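I've worked in sheet metal for long enough to have seen three owners of the same shop buy the same wrong machine, so you'll forgive me if I get a bit loud about this. Small shops keep spending on the laser and starving the deburring bench!

Take Arden, where I did two years on second shift. Gorgeous laser, fast as anything, and every part that came off it went into a bin next to one guy with a hand grinder. Parts sat for 5 days sometimes. The sales folks kept quoting on cutting speed, customers kept calling about late brackets, and the answer from upstairs was a bigger laser. I mean, come on.

Dean Stockdale over at Flarnora did it the other way. He kept his old cutter - 12 years old and ugly - and put the money into a decent wide-belt finishing machine and a proper dust collector. I thought he was nuts. Then I walked through in August and the racks between cutting and bending were nearly bare.

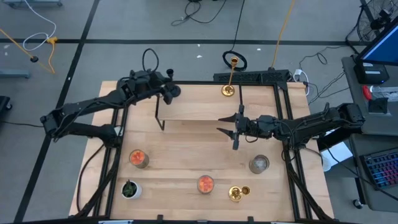
Two arms mounted on opposite sides of a framed wooden tabletop.

Now, I know what the laser people say, because they say it to me at every open house. Good cut quality means less burr, so buy better cutting and the problem shrinks. Sure, a little. But somebody still has to break those edges before a painter or an assembler gets hold of them, and paint pulls away from a sharp corner no matter how pretty the cut was.

If you're shopping this year, go stand by your finishing bench at 2 in the afternoon and see what's waiting. Take your own worst parts to the demo too, the greasy ones with tabs (they'll try to hand you a nice clean sample - don't let them). And ask what a set of belts costs before you ask about anything else.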